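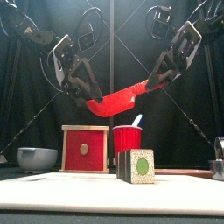

Red utensil over the white tabletop.

December, 7:40 pm. Bean ink, batch 3

Good news first: the oak gall batch went properly black! I put a line of it down on the Vieira rag paper at lunch and by late afternoon it had gone from weak tea to something I'd happily sign a letter with. Raymonde says batch 2 was just as dark at this stage and then browned at the edges, so we wait.

Recipe as made: galls crushed coarse (the small wrinkled ones from the Civness bag, much better than the smooth ones), rainwater, 200 ml, left standing with the lid ajar. Strained through muslin twice. Iron sulfate in last, then gum arabic a pinch at a time until the nib stopped flooding.

Volodymyr dug up a household book from 1824 that uses stale beer in place of water. Of course we have to try it. He thinks the acid pulls more out of the galls, I think it'll smell like a wet dog, and we could both be right.

Nibs: the Enitz pointed one is lovely on upstrokes but scratches on the rag paper. Old Talex broad nib much kinder. Wipe both straight away, this stuff eats steel.
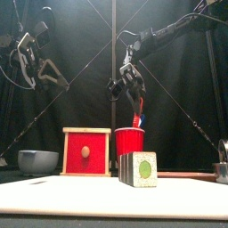
To do

Label the jars, all of them, including the lids (I mixed up the two buckthorn ones again).
Window test for batch 3, strip half covered with card. Leave it up to 3 weeks.
Ask Raymonde for the rest of her cloves, batch 1 has grown a skin.
Beer batch: Volodymyr is bringing a bottle. Small jar only!
Try a drop of batch 3 in the buckthorn green. No idea what that does, can't wait to see.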